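Home Work
The Murov robotics club has moved into the kitchen, and the students couldn't be happier

Ask anyone in the Murov club what they did over the weekend and you'll probably hear about sticks. Long thin ones, picked up and put down again with a hand-held gripper, one try after another. By November the students had recorded 148 tries. Now they have 793, and they're still arguing about the best way to close the fingers!

The gripper goes home with a different student each week, so every kitchen brings new light and new clutter.

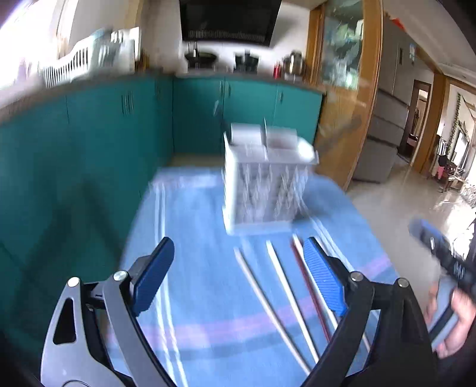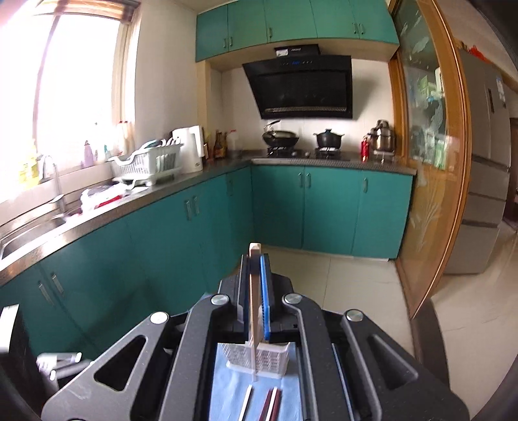 The recordings go toward the Stamex Challenge, where 50 student teams will teach an arm to tidy a room it has never met. Murov is sending 6 students — its biggest group yet — and they've already picked their first practice task for next week, which is sorting spoons.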